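In Praise of the Long Way to Work

For most of my adult life I lived two miles from my job and drove there. I could have told you the timing of every light on Somodura Avenue. I couldn't have told you the name of a single person who lived along it.

Then last September the car needed a new transmission, the shop wanted it for four weeks, and I started walking. I am here to tell you, with the zeal of the recently converted, that walking to work is one of the great cheap pleasures left in American life, and I think cities should treat it that way!

I know how this sounds. Plenty of people live thirty miles from the office, or work nights, or have knees that won't put up with it. I'm not talking to them. I'm talking to the rest of us, the people who live close enough and drive anyway out of pure habit. I was the worst of that crowd. I once drove to a bakery I could see from my porch.

The first week was awful, by the way. I wore the wrong shoes, carried too much, and showed up sweaty and cross. By the second week I'd moved my spare sweater to my desk drawer and learned that the alley behind the Kazemi dry cleaners saves a whole block. By the third I was leaving the house early on purpose, with a peach in my coat pocket.
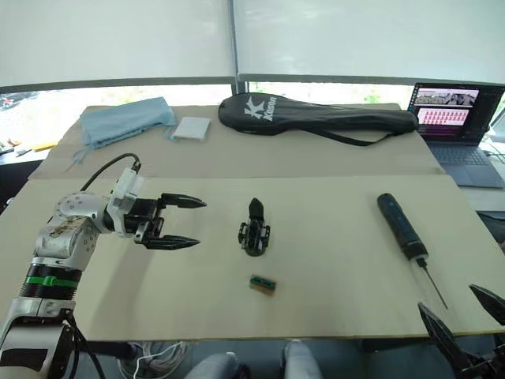 What you get for your trouble is a neighborhood. Mine has a man who waters his sidewalk every morning as if something might come up. It has a fig tree leaning over the fence on Homen Street, and a crossing guard, Bernadette Guillot, who has strong views on everyone's hats. I passed all of it for years at thirty-five miles an hour with the radio on.

My friend Azadeh Kordestani thinks I'm romanticizing. She walked to work for years because she had to, in the rain, with groceries on the way back, and she says there was nothing charming about it. She has a point, and it's the reason this can't just be a column about fresh air. A walk is only a pleasure when the route is decent. On mine there's a stretch by the old Raller warehouse where the sidewalk simply stops for 300 feet and you're left on a strip of gravel beside the trucks. I can hop along it in daylight. I wouldn't want my mother to, and I wouldn't want anyone pushing a stroller to try.

So fix the gravel strip! Plant a few trees on the south side of Somodura, where August is brutal. Put in one bench, maybe two. Give the light at Homen a few more seconds, so a slow walker can get across without that panicky little jog at the end. None of this is glamorous and I'd vote for all of it tomorrow.

The car came back in fine shape, and I do still drive it, mostly for big shopping trips and visits to my sister. But on workday mornings it stays put. The whole walk takes me about 40 minutes, a bit more if the figs are ripe, and I've stopped thinking of that as time I lose. Bernadette says the green hat is an improvement, so I've been wearing the green hat.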